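Constituency Office Safety Walk-Through
Trirkevau riding office, 243 De Graaf Street
Completed by Kobe Hoekstra, January 23, 2026

Front entrance
Door opens fully, closer works: OK
Ramp clear of ice: OK. Salt bucket is nearly empty, reorder from Savby.
Visitor sign-in sheet at desk: OK
Panic button tested with monitoring company: OK, call back in 20 seconds

Meeting room
Seating limit posted: NO. The card came down when the walls were painted in October and has to go back up before the next town hall.
Exits unlocked during public hours: OK
Extension cords: FIX. One runs under the carpet to the member's desk. Remove it and use the wall outlet.

Mail and casework
Gloves and suspicious package poster by the mail table: OK
Casework files locked at close: OK. Cabinet key sticks.

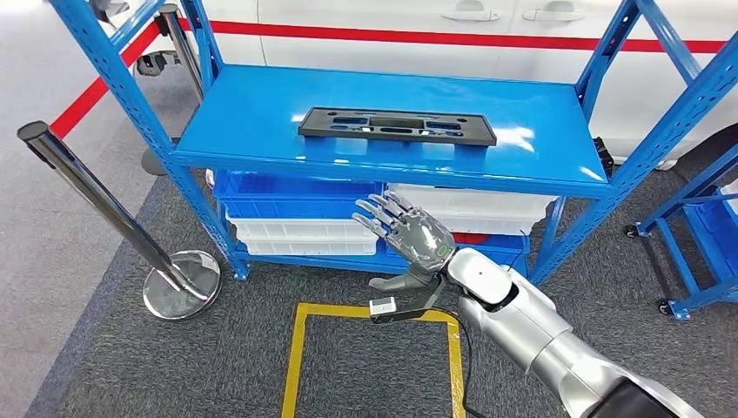 Campaign sign storage is the item carried over from the last walk-through. Lawn signs are still stacked against the back door at a height of 8 feet, and the landlord, Pestard, has asked twice for them to be moved. Wire stakes are loose on the floor. I would like them in proper bins on a low level, the way the blue and white ones sit under the top shelf of the blue unit, with only light things higher up. Party material also has to stay apart from parliamentary supplies, so label both.

Back door clear: NO. Move signs by the end of the week.
Shelving anchored to wall: not checked, need a ladder
Extinguisher tag current: OK
First aid kit: short on bandages and eye wash

Staff working alone
Check-in call at closing: OK most nights, missed twice during the budget vote
Parking lot light: OUT. Reported to Pestard, 10 days with no answer. Will call again.

Copy to the member and to the Savby office.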